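Filed under: Web Tips, Online Video, Getting Started

How to Build a Daily News and Video Page With RSS Feeds

By Mirjana Softić

If you check the same handful of sites every morning, a feed reader will save you a lot of clicking. It collects new stories and videos from the sites you pick and lists them on one page. I set mine up in November and it took less than an hour. These steps use Bavitau, a free reader that runs in the browser, but most other readers work much the same way.

1. Make a short list of sites

Write down the sites you visit at least a few times a week. Leave out the ones you only feel you should read. I started with 12 and that was plenty. You can add more later.

2. Find the feed address

Look for an orange icon or the word "RSS" at the bottom of the home page. If there isn't one, try adding /feed to the end of the site's address. On the Drilville Courier site the link is tucked under "Contact Us", so check the odd corners as well. Copy the address once you have it.

3. Add it to the reader

In Bavitau, click Add Source, paste the address and press Enter. The newest items should show up within a minute. If you get an error, check that you haven't copied a space at the end.

4. Add video channels

Most video sites have a feed for each channel, although they don't advertise it. Paste the channel's main page address into Add Source and the reader will usually find the feed by itself. If it offers you two, choose the one marked "uploads". The other one includes comments and fills up quickly.

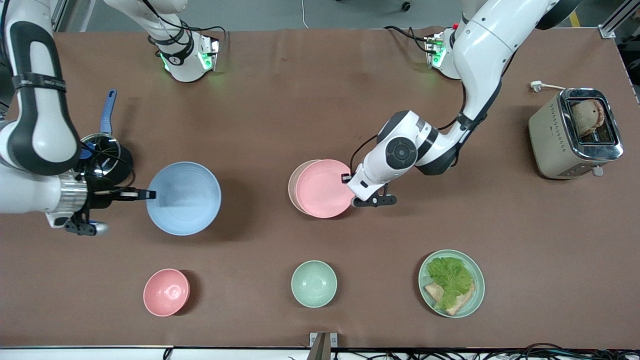 5. Sort your sources into folders

Keep it to 5 folders or fewer. Mine are Local, World, Music, Comedy and Tech. To make a folder, drag one source on top of another and type a name. You can change its colour by clicking the small square beside the name.

6. Set filters

A busy source can bury everything else. Open the source, choose Filters and type in words you don't want to see. I block "horoscope" and "sponsored". Before I did this I came back from a long weekend in Dernen to 2302 unread items. The next long weekend it was 126.

7. Pick an update time

The default is every fifteen minutes. I switched mine to twice a day, at 6 a.m. and 5 p.m., under Settings, then Schedule. Breaking news will be late if you do this, so leave the default on for your Local folder if you rely on it for road closures.

8. Save a backup

Go to Settings, then Export, and save the OPML file somewhere you'll find it. Any other reader can open that file, so you won't have to start over if you move.

Print this article | E-mail this article

Comments

heiskanen_r wrote:
The /feed trick didn't work on two of my sites but /rss did. Might be worth adding.

Gord wrote:
Can you set a different schedule for each folder, or only each source? I can't find it.

Mirjana Softić wrote:
Gord, right-click the folder name and choose Schedule. It isn't in the main settings.

Gord wrote:
Got it, thanks.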